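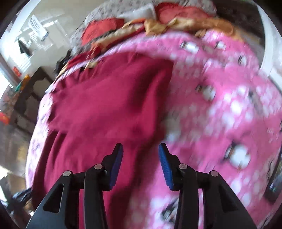 Hand-held gripper over the unsorted pile, bedroom site.

Progress report: bedding and clothing handling, equipment planning
Period: February to date
Report date: 5/19/23

You asked for two things in this report: where the handling work has got to, and whether we should go ahead with the purchase set out in the Sovow bid. The first is fairly simple. The second I am less keen on than I was when we wrote the bid, and I would sooner say so now than after an order has gone in.

Work to date

Recording with the hand-held gripper carries on in a furnished bedroom with ordinary bedding on the bed. We have 462 usable recordings on the project drive. The plan said 2000 by the end of the grant year. I don't think we will reach that, and I don't think we should try to by lowering what counts as usable. A recording is thrown out if the tracking drops or the file won't open from start to finish. Most of what we lost was lost to tracking, and most of that was in February, before we changed the mounting.

The items are picking up and laying down single garments, moving blankets, and clearing a mixed heap. Single garments are well covered. Blankets are thin. The mixed heap is the one the purchase is meant to serve, and it is also the one where we know least.

The purchase

The bid allowed for one fixed arm with a powered gripper, to be bought this year, and a second the year after. We have had quotes from Handach and Genico. Both suppliers sent brochures with a great deal about payload and very little about cloth. I asked each of them the same question, namely what the gripper does with a large soft item folded under another one, and neither has given me an answer I could put in front of you. Genico offered a video. It showed a towel, by itself, on a flat table.

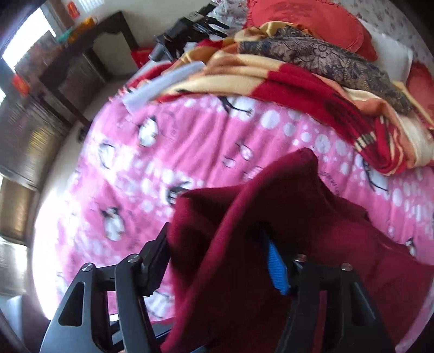 Thick knitwear is a fair test, and so is anything lying on a duvet, where the surface underneath gives way and wants to come up with the garment. A person holding the tool corrects for this without thinking. A fixed arm will have to be told, and we have not yet shown that our recordings are enough to tell it. Until we have, I can't see the case for spending the whole equipment line.

There is also the matter of reach. The arm in the Handach quote would need to stand close beside a bed, and real bedrooms have chairs and dressers in them. The bid drawing left these out. I drew it, so the fault is mine.

What the money looks like

The equipment line is untouched apart from the hand-held tools and spare pads. Pads wear faster than we budgeted for. I have put 4000 against spares and repairs for the coming year, which is more than the bid allowed, and I would ask you to approve that whatever you decide on the arm. It is the only figure in the revised sheet I feel sure of.

Kováčik will rent us an arm by the month. The rent is not cheap and their terms on damage are poor: we would pay for any fault they put down to "unsuitable material", and I have written back asking whether a duvet is unsuitable. No reply so far. If they will take that clause out, a rental of 2 months would tell us more than either brochure has.

What I am asking for

Permission to hold the purchase until the rental question is settled. The Handach price lapses before then and I expect the new one will be higher. I would still wait.

Approval of the revised spares figure.

A change to the recording target, from a single total to a separate figure for each kind of item. The single total makes us look busy on the easy garments and says nothing about blankets.

Risks

The main one is that we hold off, the rental falls through, and the equipment line is unspent at year end. I know how that looks. The other is that we buy on time, the arm copes with flat towels and nothing else, and we spend next year explaining it. The partners in the Sovow group lean towards buying now. Their reasons are mostly about lead times, and on lead times they may be right.

The revised budget sheet and both quotes are in the shared folder, along with the Kováčik terms with the clause marked.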